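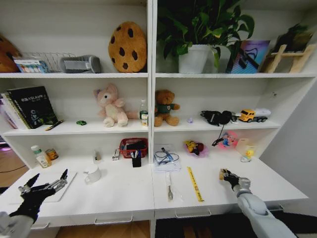

Saturday, January 27, 2018

Since December I am trying to bring some order to the shelves over my desk. I say "trying" because every time I take a thing away, another thing comes to live in its place. My wife says that the shelves are like a hotel with no reception.

We bought the unit second-hand from Ieuan Parri, who was moving to a smaller flat and asked 120 pounds for it. It took us 2 evenings to carry it up and put it together again. It is white, and has one panel in the middle, so from the first day we spoke of "my half" and "the children's half". This border did not survive very long. The pink pig sits in the centre now, and the bear in the green shirt is her neighbour on the other side of the panel.

My first rule was that toys go down to the children's room. I moved them all one morning and by supper the yellow truck was back on its shelf. My daughter explained to me that it is parked there. I have accepted this. The small green car is also parked, it seems, in front of my notebooks, and I only ask that it does not block the pen.

The notebooks I will keep. The one with SLAM on the cover is almost full and I don't want to copy it out, my handwriting was better that year. The picture book stays too, because it is read most evenings and it looks nice next to the plant.

About the plant I must ask for advice. It is in a square white pot on the top shelf and it is growing more than I expected. The label said Fallahi, which I think was the nursery and not the name of the plant. Does it need a bigger pot already, or can it wait until spring? I give it water on Sundays.

What I really want is to have the counter free. It is wide enough to write on, and also to cut fruit for the children when the kitchen is busy, and for this I keep a white cutting board there. The stapler and the pens can stay under the lowest shelf, where I reach them without standing up. The red basket is a problem. Everything that has no home goes into it, and I have promised to empty it before my mother visits.

The chocolate-chip cookie cushion is not up for discussion. I asked.

Next week I will do the cables, beginning with the black one that hangs down over the edge by the bag. If somebody knows a simple clip that holds on a painted shelf and does not leave a mark, please write it in the comments.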